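**Yavuz Kocabaş** · April 10, 2021

1/ Long one tonight, friends, so get yourself a tea. I promised a few of you I'd write up the grip fault we've been chasing on the two-armed machine, and I'd rather do it while I'm still a bit annoyed about it.

2/ Quick background for the new folks (hello, and welcome!). I look after bedroom chores at Prurkia. Making beds, picking things up off the carpet, and my personal favorite, changing the liner in the wastebasket. The arms are Fanell, the control software is ours, and we call that Ha. Don't ask me why, I lost the vote.

3/ The liner job sounds like nothing. Take the bin by the rim with both grippers, lift it a little, move it, set it down. You and I do it half asleep. But a bin with a fresh liner has a skin of thin, slippery plastic between the fingers and the rim, and that's where our trouble was living.

4/ On run 1244 the right gripper let go in midair. No warning, no error, nothing on the display. The left one hung on, bless it, so the bin swung round like a bell and smacked the left forearm. No harm to anybody, and the bin is fine too. My nerves took a little longer.
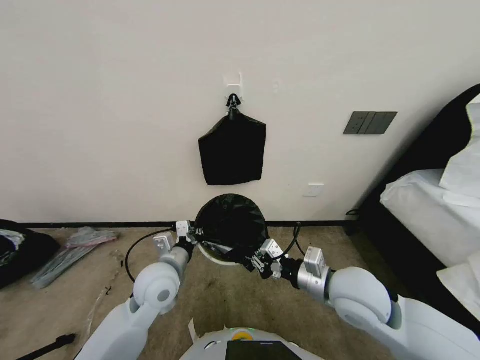

5/ What bothered me more than the drop was what came after it. Ha was still convinced it had two good grips, and it kept right on lifting. If the left side had slipped too, we'd have had a bin on the loose and two arms closing in on empty air at full effort. With a person kneeling nearby to tidy up, I don't like that one bit.

6/ So I went back through the logs, all 400 runs since we changed the finger plates in November, and I found 53 where the right side slid. Most of them were so small that you'd never catch them by eye. The left side had hardly any, and that sent me off in the wrong direction for a good long while (I blamed the wrist, sorry, wrist).

7/ The cause was duller than I'd hoped. The force reading on the right gripper was being averaged over too long a stretch, a setting somebody had copied from an older job and never changed back. That somebody was me. By the time the average dropped, the plastic had already slid out.

8/ For now the averaging matches on both sides, and if either grip drops below 40 percent of where it started, the lift stops and the arms lower together, slowly. I also asked for a softer pad on the finger plates. The folks at Fenden are cutting us a set, and they've been so patient with my drawings.

9/ Until the pads are in, house rule: when a bin is off the carpet, you stay out of reach and keep a hand on the stop button. Yes, even you. Yes, even if it's only a sock you want to grab!

10/ One thing I still can't explain is why a few of the slips happen before the lift even begins. If you've worked with grippers and thin film, bags, cling wrap, any of it, I would dearly love to hear from you. My messages are open and I'll be up for a while yet.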